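Notes on the second draft of Brustwood

The second draft of the novel is done, as of Monday evening. It is a historical romance, set on an estate called Cludulstead, and it has the usual parts: a marriage arranged over a debt, a husband with a bad name in the county, and a locked wing. The first draft had 60 chapters. The new one has fewer, and they run up to 2,000 words each.

Most of the work was on viewpoint. In the first draft both leads narrated, sometimes on the same page, and the reader knew by chapter four that the husband was harmless. I took his chapters out. That removed the only account of the fire, so the steward now tells it, late and badly. 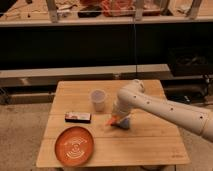 Dialogue was the second problem. The leads explained their feelings in full sentences, often while standing at a window. I moved several of these talks to the steward's room and gave them something to sit at. The table there is copied from a real one: square, honey-colored, the planks running side to side with thin seams between them, and a slight lip along the front. She follows a seam with her thumbnail while he lies to her about the debt. The exchange is half its former length and I have stopped revising it.
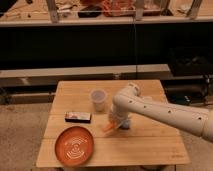 The proposal scene is still wrong. It sits on page 161, which is too early, and it depends on a letter that she has no way of receiving. Osvaldo Bastos read it in March and marked the same fault. His suggestion was to have Mendonça, the lawyer, bring the letter in person. That works for the plot, but it puts a third character in the room.

Open items: the sister's age, the distance to Lastano by coach, and whether the epilogue stays. It is 3,164 words and contains a christening. I will probably cut the christening.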